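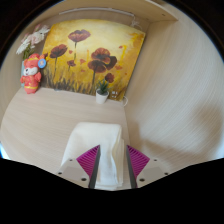 Week 5 handout: The threshold, and why we keep coming back to it

Welcome back, everyone! Last week we ran out of time just as the discussion was getting good (my fault, I talked far too long about stairs), so these notes pick up where we stopped and then wander a little further.

A threshold is the strip of floor you cross without thinking about it. Architects have been thinking about it for a very long time, and the reading from the Brillano packet, pages 16 to 22, gives you a fair taste of how much they disagree. One camp treats it as a line: you are out, and then you are in. The other treats it as a room of its own, however thin, with its own light and its own sound. I lean toward the second camp, as you have surely noticed by now, but please don't feel you have to agree with me to do well in this course.

Keep the Purnen house in mind as you read. Its entry takes eleven steps to get through, and the ceiling drops twice on the way, so that by the time you reach the living room you feel you have earned it. Compare that with the Cillico library, where a single sheet of glass does the whole job and the reading room is more or less on the sidewalk. Both buildings work, I think, and I would love to hear from anyone who finds one of them a failure. 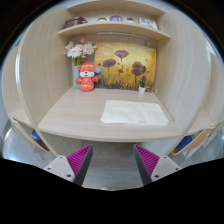

For next time

Read the Suominen chapter on porches, and don't skip the long footnote on page 155, where the best argument is hiding. Then pick a doorway you use every day and draw it in plan and in section, at any scale you like. A pencil sketch is plenty! Add a paragraph on what your body does there: where you slow down, which hand you use, what you hear first.

Bring the drawing to room 366. We will pin everything up at two, talk until three, and save the last half hour for questions about the July essay.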